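Re: [kumow-floor] Shelf restock cell, staffing and pick rates
List: kumow-floor
In reply to: message 198 in archive

> We go live with the restock cell in December and I still don't have a clear
> answer on two points. First, the plan says the aisle team drops from three
> per shift to two once the cell is up. Where does the third person go, and
> is that a permanent reassignment or a trial? Second, the people doing the
> hand gripper sessions are being pulled off the line for four hours at a
> time. They are counted as present on the line sheet. The rest of us are
> carrying their rate.
>
> Also, two people in my group have asked whether the sessions are being
> used to time them. I told them no but I would like to see that in writing.
>
> -- second shift lead, Gilmartin building

Taking these out of order, the line sheet first.

You're right about the sheet. The sessions were booked under code 10, which is general training, and general training does not reduce the line headcount. It should have been a separate code from the start. Starting with the next posted schedule, anyone on a gripper session is off the line sheet for the full block, and the shift target is recalculated with the smaller number. I have asked for the earlier sheets to be corrected too. That is slower, as payroll has already closed two of the periods, but the rate figures can be fixed without touching pay.

On timing. The recordings carry timestamps, because the arm needs the motion in sequence at the speed it was done. Kastora receives the video and the gripper position. They do not receive a badge number or a name. The session log on our side does hold a name against each block, for pay and for the wrist complaints I get to below, and it is kept by me and by safety. It does not go to line management and it is not an input to anyone's rate. I will post the wording that was agreed, and your group can hold me to it. If a supervisor quotes a session time at anybody, send it to me the same shift.

Staffing. The figure in the plan is correct and I don't want to soften it. Three per shift becomes two on the small container aisle. The third position moves to inbound and mixed cartons, same grade, same shift. It is written as a trial through the first quarter of operation. What happens after that depends on how often the cell stops and needs a person. The Mevness site runs a similar cell and their stops were well above what the vendor sheet had promised for the first months. They ended up keeping the third person close by and only moved the role on paper. I would plan for the same.

Some detail on what the sessions cover, since a few people on this list have only heard about them secondhand. The target is 2,000 usable recordings before go live. A recording is one placement or one removal on the two-tier rack, start to finish, done with a gripper in each hand. Boxes and cans were easy. The slow part is small containers with lids that differ from each other. A plain round lid can be approached from most sides. A lid with a spout has a lip that catches the fingers if the approach is wrong, and the lower shelf leaves little clearance under the upper one, so the operator has to come in at an angle and watch the shelf legs.
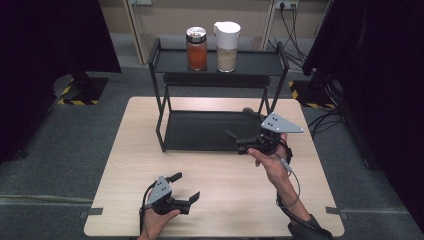
The people who have done the most of this are faster and drop less, and they are also the ones reporting sore wrists. The gripper and its cable put the load on the forearm in a way that picking by hand does not. Blocks are therefore cut from four hours to two, with at least one ordinary task in between, and no one does more than two blocks in a day. This lowers the daily count and I have told Kastora so.

Session pay stays at the training differential. I have asked for it to be raised to the equipment operator rate, on the grounds that the skill is closer to that, and have no answer yet.

Still open on my list:

1. Who clears a stop on the cell. At present it is written as "nearest associate," with no training attached. I won't sign off on that.
2. Whether the 21 people who have done sessions get first choice of the cell attendant roles. I have proposed that they do.
3. Night shift coverage. The plan assumes the cell runs unattended from 2 a.m. and I have not seen a basis for it.

Comments on 1 before the others, please. The wording goes in first.

-- process engineering, Kumow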